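Limescale on shower glass – what are people using?

Gillereck Household Forum > Cleaning and Laundry > Bathrooms

pebbledash81
We moved to a hard water area in October and the shower screen has gone cloudy from the bottom up. I've tried the supermarket spray and it shifts the fresh marks but leaves a sort of haze behind it. The screen is clear glass with no coating as far as I know. The taps are chrome and the tray is stone resin, so I'd like something that won't wreck either of them. What do you all use?

Mrs_Tansley
White vinegar, half and half with warm water. Soak kitchen roll in it, stick it to the glass, leave it for 40 minutes and rinse. Costs next to nothing. You may need to do it twice the first time if it's been building up all winter.

gruber_j
Please check what the tray maker says before you do that. We had vinegar running down onto a stone resin tray every week and it went dull along the edge by the screen. The fitter said he sees it a lot. Citric acid is no better for that, it's still an acid.

Mrs_Tansley
I've done ours that way for years with no trouble at all.

gruber_j
Is yours stone resin or acrylic?

Mrs_Tansley
Acrylic. Fair point. Put an old towel along the bottom then, and keep it off the tray.

kettleside
Vinegar does work but I can't stand the smell. I buy citric acid powder in bags and mix up a bottle when I need it. Two tablespoons to a pint of warm water. It does the kettle as well, and the shower head if you unscrew it and leave it in a bowl.

Whatever you use, don't put it anywhere near bleach. My neighbour did the loo with bleach and the shower with descaler on the same morning and had to sit in the garden for an hour.

pebbledash81
Thanks all. The tray is definitely stone resin, the leaflet from Prargate says "avoid acidic cleaners" and then doesn't say what to use instead. Very helpful of them.

Is the haze limescale, or could it be damage to the glass?

Aldous P
Could be either. Dry the glass completely, then rub a small patch with a drop of neat vinegar on a cotton bud. If the patch comes up clear, it's scale. If it stays grey after three or four goes, the surface of the glass is probably etched and no cleaner will put that right. You can get it polished but it costs nearly as much as a new screen.

Do the test up high where it can't run far.

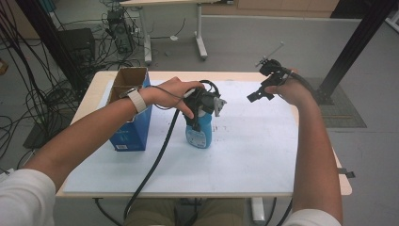
Does a squeegee really make a difference if the water is this hard?

It makes more difference than any cleaner, provided everyone in the house uses it after every shower. Scale is what's left when the water dries on the glass, so if you take most of the water off there is very little to leave behind. Ours is the 22 cm Foltoleck one and the blade has lasted well.

kettleside
Good luck getting teenagers to do it.

gruber_j
I disagree a bit about the squeegee. It's fine on the flat, but the water sits in the hinges and along the bottom seal and that's where ours was worst. You need a cloth for those parts. An old flannel does it.

Aldous P
Agreed about the seal. I pull ours off a couple of times a year and soak it in the sink.

Elfriede Ortner
Posted August 10, 2023
Has anyone had a water softener put in? My sister had an Aebischer one fitted under the sink and she says the bathroom takes a quarter of the time now. I'm wondering whether it's worth it for a small flat – there are only two of us and I'd lose half the cupboard.

Mrs_Tansley
Not for two people, I wouldn't have thought. You've got the salt to buy and carry up the stairs on top of the fitting.

kettleside
I would, if you own the flat. It's the washing machine and the boiler you're saving as much as the glass. Ask whether they leave you one tap on the ordinary mains for drinking.

pebbledash81
Update from me. I did the cotton bud test and the patch came up clear, so it's scale. Towel along the tray, citric acid on kitchen roll, and I rinsed it for ages afterwards. The top half is like new. The bottom few inches need another go, which I'll do at the weekend. Squeegee ordered.

gruber_j
Glad it's not the glass. Do the hinges while you're at it.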